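Councils should stop charging for the tip

Merrick Shire put its tip fees up again in November. A standard trailer load of household rubbish now costs $16 more than it did before, and the minimum charge applies even if all you have is one broken chair. I think the shire should scrap the gate fee for residents altogether and recover the money through rates.

The argument for the fee is simple enough. People who make more waste should pay more to get rid of it. I accept that as a principle, and for builders and other businesses it works. They can price disposal into a quote. A household clearing out a shed can't pass the cost to anyone, and a fair number of them decide not to pay it.

The results are along the Vemden road. The shire's own report to the November meeting listed 733 reports of dumped rubbish for the year, most of them within a short drive of the transfer station. Mattresses, whitegoods, green waste, bags of who knows what. Crews have to go out with a truck and a loader to pick it up, and the load ends up at the same tip it was meant for in the first place, with the shire paying for the trip.
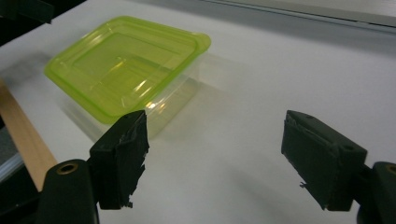

Gerardo Gentile, who ran the works depot at Cevbridge before he retired, told me the clean-up figure in the budget has never included the full cost of staff time. Those hours get booked to road maintenance. If he is right, the fee brings in a good deal less than it appears to, and the potholes are paying for some of it.

Giorgia Bortolotti made the case against me in this newsletter last month. Her view is that people on small blocks, who hardly ever use the tip, would be subsidising people on acreage who go every fortnight. She has a point. I would deal with it by giving each rateable property a set number of free loads and charging for anything over that. Curnunance does it with 3 vouchers a year, sent out with the rates notice, and tenants can ask for the vouchers to be issued to them directly. That last part matters. A lot of dumping happens when people move house in a hurry and the landlord's vouchers are sitting in a drawer somewhere.

The shire has 2,644 rateable properties. It would not be hard to work out what a voucher scheme costs per property and put that number next to the present one, with the truck, the loader and the staff hours counted properly. So far the officers have not been asked to do it.

I would also extend the opening hours. The gate shuts at 3 in the afternoon, which is no use to anyone with a job. A late close once a week over summer would be a start, and it could be trialled before the next budget is drawn up.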